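Minutes of the March meeting, Skemham Supper Club
Held in the back room, 7 p.m. start. Minutes taken by Nobuhle Van Wyk.

Welcome and last month's minutes
Everyone was made very welcome, and it was lovely to see so many of you out on such a raw evening. The February minutes were read and agreed, with one small correction – the soup was leek, and my apologies to the cook.

Money
We have $326 in the account after paying for the hall. The spring supper brought in $800 last year before costs, and we would all be delighted to do as well again. Groceries from Mnguni came to $186, and the receipt has been handed in.

Tables and cloths
This took up a good part of the evening, and I think we all enjoyed it more than we expected to. The question was whether to go on with the old white cloths, which need so much ironing, or to change to the pale waffle-weave one. We tried it on the white table and passed a pleasant while smoothing it and standing back to look. Most people liked the oatmeal color and thought it would be kind to crumbs. There was a worry that glasses might wobble on the raised squares, so it was agreed to use coasters for anything with a stem. It was also felt that the cloth should hang a little lower at the front. We will buy 2 more if Pivimeck still has them at the sale price.

The bell
After last year's shouting from the kitchen it was agreed, very happily, that we will have a bell on the serving table. One ring means a course is ready. Children may ring it once each, after dessert, and parents are asked to be firm about the "once."

Bowls and odds and ends
Steel bowls are to be stored upside down to keep the dust out. Please would whoever has the big ladle bring it back. Markers for the name cards live with the table things from now on, and caps go back on, please!

Any other business
The Bedadness choir has kindly offered to sing for us between courses. Accepted with thanks.

The meeting closed at 8:40 p.m. and there was cake.

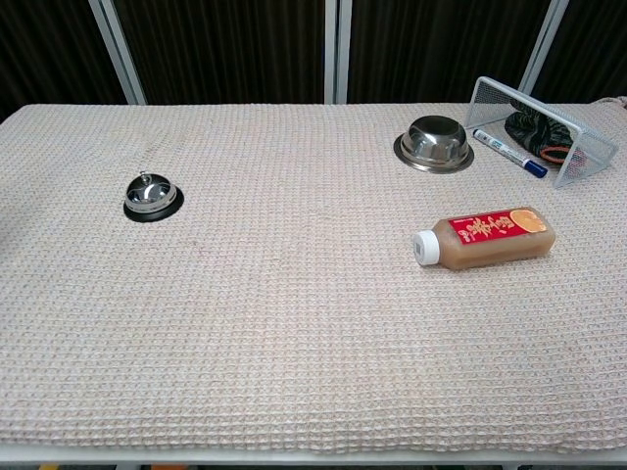
The waffle-weave cloth, with the serving bell and a steel bowl.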